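Polling Station Helpers and a Part-Time Elections Assistant Wanted for the Jidwood Town Council Vote

Jidwood Town Council is looking for people to help us run the December election, when every seat on the council is up for grabs, and we should very much like to hear from you even if you have never done anything of the sort before. Most of us hadn't either when we began. I started as a poll clerk in 1981 in the old library reading room, with a paraffin heater at my feet and a flask of soup, and I have been in and out of the elections office one way or another ever since, so please believe me when I say that it gets under your skin.

There are two kinds of work on offer, and you are welcome to put yourself forward for both.

Poll clerks and count assistants

We need up to 100 people in all. Poll clerks work a long day, from 6.15 in the morning, when the room is set out, until the ballot box is sealed after 10 at night. You will greet voters, check names against the register, hand out ballot papers and help anyone who isn't sure what to do with theirs (without, of course, giving the smallest hint as to whom they might vote for). You will have a presiding officer beside you all day who has done it before and will see that you get your breaks. Do bring more food than you think you need, and a cushion.

Count assistants join us at the Jääskeläinen Hall at 9.30 in the evening and stay until the last ward has been declared. If you have a steady hand and don't mind candidates and their agents leaning over the table to watch you sort, you will get on perfectly well. It can be a bit tense when a ward is close, and two of ours usually are, but there is a lovely feeling in the hall when the final result is read out and everybody starts hunting for their coats.

Both jobs are paid at the council's set rate, with a separate sum for the training evening, and we pay bus fares or mileage within the town.

Elections assistant (part-time, fixed term)

We also need one person in the office for the weeks leading up to the vote and a short while afterwards. The hours are 9.30 to 2.30 and can be moved about a little if you have children to collect or somebody at home to look after. You would be working with me and with Samina Hayat, our deputy returning officer, who looks after nominations and postal votes.

The work is a real mixture. There are nomination papers to take in and check, proposers' signatures to compare with the register, and something like a mountain of postal vote packs to get ready: we have 2000 to send out this time. You would answer the telephone, book the rooms, chase the printers and keep the staff list straight. We use a booking program called Dotby, which is easy enough once you have been shown where everything is, and you will be shown.

We would like someone who is careful with names and numbers, patient with callers who may be cross, and happy to ask when something looks odd. Office experience would be handy. You don't need a degree, and you don't need to know any election law before you come.

Who can apply

You must be 18 or over on polling day and have the right to work in this country. You may not work for us if you are standing, if you have signed a candidate's papers, or if you have delivered leaflets or knocked on doors for any party or candidate in this election. That includes the Disolari Ward residents' list, as we have been asked about it more than once. Simply being a member of a party doesn't rule you out of the clerk and count jobs, but do tell us, and we can talk it over.

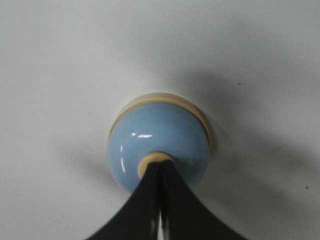 We are especially keen to hear from people who speak Urdu, Thai or Polish, and from younger residents, as our usual team is not getting any younger. If you use a wheelchair or need a particular sort of chair, table or lighting, let us know early on and we will place you at a station that suits you. Two of our rooms have steps at the front but level entrances round the side.

How to apply

Write to the Elections Office, Town Hall, Jidwood, or drop a letter in at the front desk between 9 and 4. A single page is plenty. Tell us which job you are after, which parts of the town you can get to by 6.15 in the morning, and whether you have a friend or relation standing in any ward, so that we can put you somewhere else. For the office post, please add the names of two people who know your work.

Samina and I read every letter ourselves and you will have a reply either way. If you would rather have a chat first, ring the town hall and ask for elections. I am usually in by half past eight and glad of the company.

Usa Prasertsri
Returning Officer, Jidwood Town Council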